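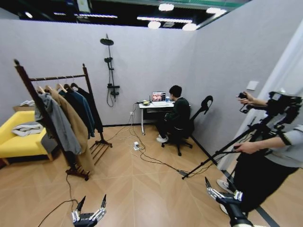

Room notes, July – garment rack and the wall behind it

Started 2 pm. Today was the clothing rack, the yellow armchair and whatever can be decided about the shower wall before the next delivery.

Rack first. Four garments on the rail: gray hooded sweatshirt at the near end, then the long camel coat, then the navy jacket and the black coat. I want to keep that order. The camel coat reaches almost to the floor, so nothing goes under it, no shoes and no baskets. The two shorter ones stay toward the right end of the rail. Light wooden hangers only. The plastic ones from Prikum go back in their box.

Rail height on the drawing is 66 inches. Have not checked it against the rack itself. Someone please do that before we order the garment covers from Osei, the long size only comes in one drop.

Armchair stays against the left wall behind the rack. Folded white towel on the seat. I would like the towel to end up somewhere closer to the shower, but there is no hook or bar on the list yet. Prondstead has a black bar that might go with the fixture. Asked for a price, no answer so far.

Shower wall: black set, round rain head on top, handheld on the riser, mixer with the lever near the bottom. The outlet low on the wall, below and to the right of it, is still on my list of questions. If the wall is ever used for more than display, that has to be settled first. Display only for now.

Folded white items on the low surface behind the chair – leave them. They belong with the Vistuvine linens and get sorted when those arrive.

Floor: light wood grain shows every bit of lint from the coats. Brush the coats before hanging, sweep after. The slatted feet of the rack need a narrow brush, the wide one does not get between the slats.

Still open: rail height, towel bar, outlet, 13 more hangers to order.

Stopped at 4.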